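룬드우드 동네 도서관, 8월부터 평일 저녁 연장 운영

룬드우드 동네 도서관이 8월부터 평일 폐관 시간을 오후 6시에서 오후 8시로 늦춘다. 주말 운영 시간은 지금과 같다. 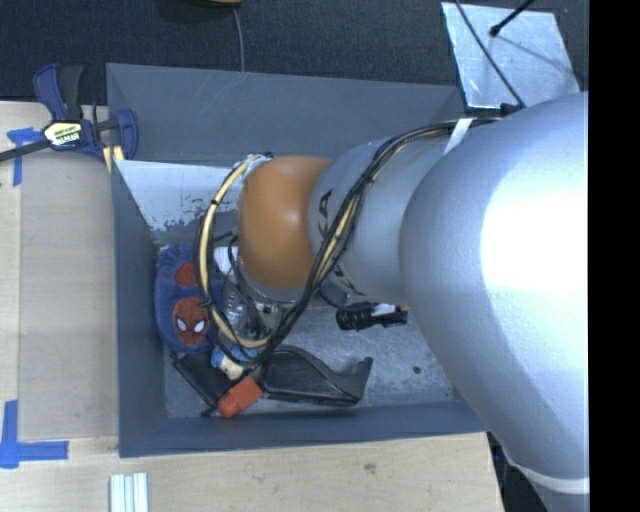
도서관 측은 퇴근 후 책을 빌리거나 반납하려는 주민의 요청이 이어져 운영 시간을 조정했다고 밝혔다. 올해 상반기에 진행한 이용자 설문에는 주민 621명이 참여했으며, 가장 많이 나온 의견이 저녁 시간 연장이었다.

연장 시간에는 1층 종합자료실과 2층 열람실을 이용할 수 있다. 어린이자료실은 종전대로 오후 6시에 문을 닫는다. 어린이 도서를 저녁에 빌리려면 오후 5시까지 홈페이지에서 예약한 뒤 1층 안내대에서 받으면 된다. 예약한 책은 당일에 찾아가지 않으면 다음 날 서가로 돌아간다.

열람실 좌석은 모두 100석이다. 이 가운데 20석은 노트북 사용석으로 따로 운영하며, 나머지 좌석에서는 키보드 사용이 제한된다. 좌석은 입구의 발급기에서 회원증으로 배정받고, 한 시간 넘게 자리를 비우면 자동으로 반납 처리된다. 회원증이 없는 주민은 신분증을 가지고 안내대를 방문하면 그 자리에서 발급받을 수 있다.

대출 규정도 일부 바뀐다. 한 사람이 빌릴 수 있는 책은 다섯 권에서 여섯 권으로 늘어난다. 대출 기간은 2주로 변함이 없고, 예약자가 없는 책에 한해 한 차례 일주일을 연장할 수 있다. 연체한 책이 있으면 반납할 때까지 새로 빌릴 수 없다.

룬드그렌 거리 쪽 후문은 안전 문제로 오후 6시 이후 잠긴다. 저녁 이용자는 정문으로 드나들어야 한다. 후문 옆 무인 반납함은 24시간 사용할 수 있지만, 다른 도서관에서 빌려 온 상호대차 도서는 반납함에 넣지 말고 안내대에 직접 내야 한다.

주차장은 연장 시간에 맞춰 오후 8시 30분까지 개방한다. 도서관 이용자는 두 시간까지 무료로 주차할 수 있다. 자전거 보관대는 정문 왼쪽으로 옮겨졌다.

저녁 시간대 독서 모임과 글쓰기 강좌의 일정은 추후 홈페이지와 1층 게시판에 공지된다.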